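Ticket 2699: Left gripper versus right gripper on cup handover
Opened by: Ingrid Alcantara
Assigned to: Valeriano Cuesta
Cell: Pretthorpe, twin-arm bench
Status: open

Left arm is still on the Trimard controller, right arm was moved to the Desjardins one on Friday. Same pink cup for both. I want to know whether the left grip is worse because of the controller or because of the finger settings. Stills from the head and chest views:

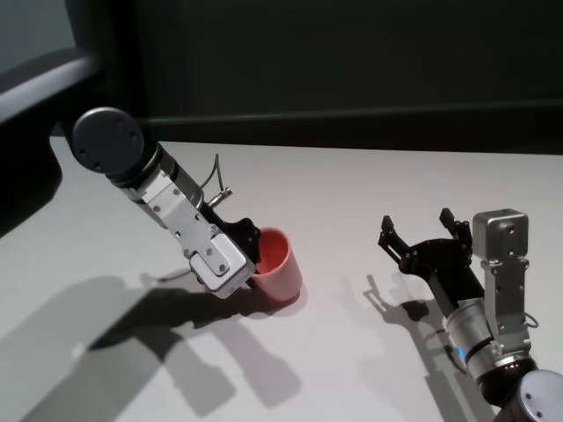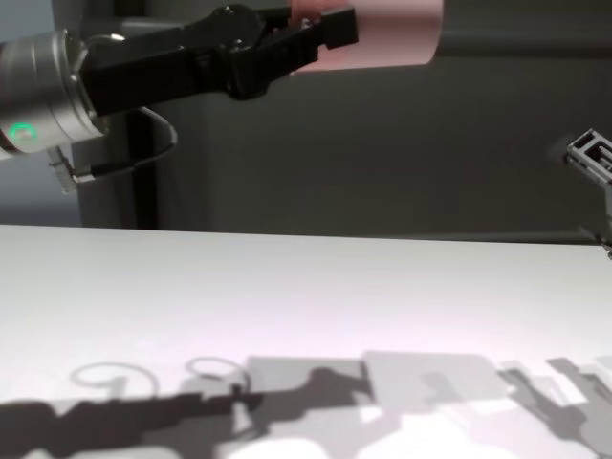
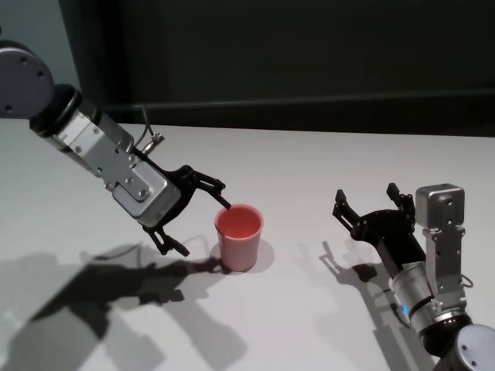
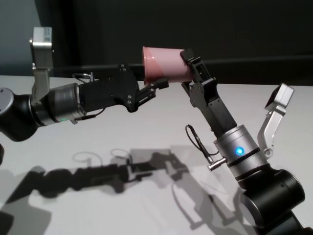 Update 1, Valeriano Cuesta

Ran 30 handovers each way with the settings as found. Left to right: two drops. Right to left: 11 drops, nearly all at the moment the right fingers let go. Closing force on the left was set to 56, on the right to 126. I don't know who set the left that low.

Update 2, Valeriano Cuesta

Put both sides at 126 and repeated right to left. Down to four drops. The cup wall gives a bit at that force but springs back. The remaining drops look like timing. The Trimard reports "closed" roughly a quarter of a second early.

Update 3, Ingrid Alcantara

Thanks. Please don't change the fingers yet. Add a wait on the left before the right opens, then run the same set again. If that clears it, swap the two controllers over and repeat. Imach have asked for the log files from both arms, so keep the raw ones.

Update 4, Valeriano Cuesta

Wait added. Swap booked for the afternoon. Also need a spare cable clip for the left wrist.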